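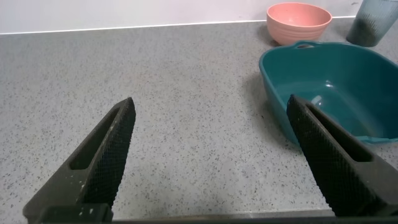

4. Washing up in the basin

This section covers daily dishwashing at the kitchen counter. Read section 3 (Water supply and heater) first if the apartment has been empty for more than 30 days.

The Lodeck kitchen set includes one plastic basin, bowls and ribbed cups. Colors vary between apartments. The basin is stored on the counter and is used in place of a dishwasher. If anything is missing when you move in, write it on the inventory sheet and give the sheet to Mikkel Kjærgaard at the Gallberg office.

4.1 Before you start

1. Clear a space on the counter large enough for the basin to sit flat. All four corners must be supported.
2. Wipe the counter where the basin will stand. Grit trapped under a full basin will scratch the surface when you slide it.
3. Move dry items such as bread, paper and phone chargers to the table.
4. Scrape leftover food into the compost pail. Do not rinse food scraps into the sink. The drain has a narrow trap and blocks easily.

Note: The speckled pattern in the counter makes crumbs and small spills hard to see. Run your hand over the surface as well as wiping it.

4.2 Filling the basin

1. Place the basin in the sink and fill it from the faucet to a little under half.
2. Add 5 ml of dish soap. The cap of the Acheampong bottle holds exactly this amount.
3. Lift the basin by the rim with both hands, one on each short side, and set it on the counter.
4. Leave a hand's width between the basin and the wall. Water that splashes up the wall will mark the paint.

Caution: Do not fill the basin above the halfway point. A full basin is heavy and the rim flexes when lifted.

Caution: Do not pour boiling water into the basin. Mix hot and cold at the faucet until you can hold your hand in it comfortably.

4.3 Washing

1. Wash cups first, while the water is clean. Use the bottle brush for the inside. On ribbed cups, run the brush up and down along the ribs.
2. Wash bowls next. Bowls with ridges on the outside collect grease in the grooves, so go around the outside with the soft side of the sponge.
3. Wash plates and cutlery.
4. Wash pans last. Change the water first if it has turned cloudy.
5. Rinse each item under the cold faucet and place it upside down on the drying mat.

Do not use steel wool or the green side of the sponge on plastic items. Tinted cups turn dull after a few washes with a rough pad and this cannot be reversed. Replacement cups are charged at the price on the inventory sheet.

Note: Tomato sauce and turmeric stain light-colored bowls. Rinse them right after eating, even if you plan to wash up later. For an old stain, cover it with a paste of baking soda and water, leave it for 30 minutes and rinse.

4.4 Emptying and storing

1. Carry the basin back to the sink and tip it slowly over one corner.
2. Empty the sink strainer into the compost pail.
3. Rinse the basin and dry it with a cloth, including the underside of the rim – soap residue builds up there.
4. Dry the counter. Standing water leaves a white ring when it evaporates.
5. Put the basin back at the side of the counter. Cups and bowls in daily use may be kept beside it against the wall. Everything else goes in the cupboard.

Do not store the basin on top of the stove, even when the stove is off.

4.5 Monthly care

Descale the basin once a month if you see a chalky film. Mix 100 ml of white vinegar with warm water, fill to the usual level, and let it stand for 30 minutes. Rinse twice.

Caution: Keep vinegar and lemon juice off the counter. Acid can dull the finish. Wipe up drips at once with plain water.

For cleaning the counter itself, use Grerkov neutral cleaner or a drop of dish soap in water. Powder cleaners are not to be used.

4.6 Problems

Basin rocks on the counter: Check for crumbs or a cloth underneath. If the base has warped, ask for a new basin.

Cups smell musty: They were put away damp. Wash again and leave them on the mat overnight.

Sink drains slowly: Clean the strainer first. If that does not help, contact Hnat Yurchenko in maintenance. Do not use chemical drain opener.

Crack in the basin: Stop using it. A crack near a corner will spread when the basin is lifted. Bring it to the office and exchange it for another – there is no charge for up to 2 basins a year.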